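Re: [gripper-build] finger pads and pivot slop
From: Jirayu Wattanapong

On Tuesday, Zilley wrote:
> Mine grips boxes fine but skates on fabric. Are you still on the
> blue pads? And did you ever fix the play in the linkage pivots?

Still on the blue pads, both hands. Cloth is the test case I use now, dark and folded, on top of fleece, so the pads have to separate two soft layers.
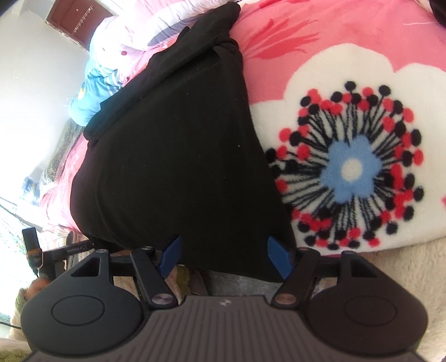 1. Pivots

I reamed the arms and refitted the pins. Play at the pad tip is down to what I can't feel by hand. Thread lock on the screws, or they back out after about 265 cycles.

2. Pads

Same shape as the Riltport drawing, 5 mm thick. Softer stock held the cloth better but folded under at the tip.

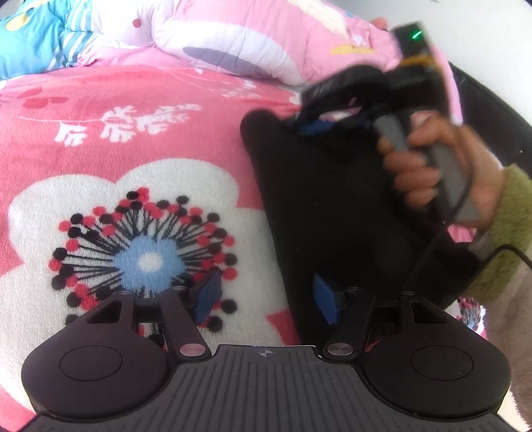 I tried a chamfer on the lower edge as well and went back to square. The chamfer rides up over a crease — the square edge stays under it. File 131 in the shared folder has the current version.

3. Approach

Come in low and let one pad lead.
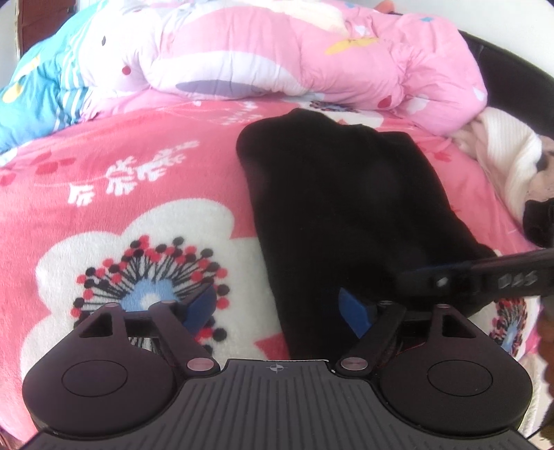

Closing force matters less than I expected. What decides the pick is where each pad sits before the jaws move. With the right pad against the near lower edge of the black cloth and the left one out on the bedspread, the left has to travel without dragging the fleece along. I still get that wrong at full speed.

Jirayu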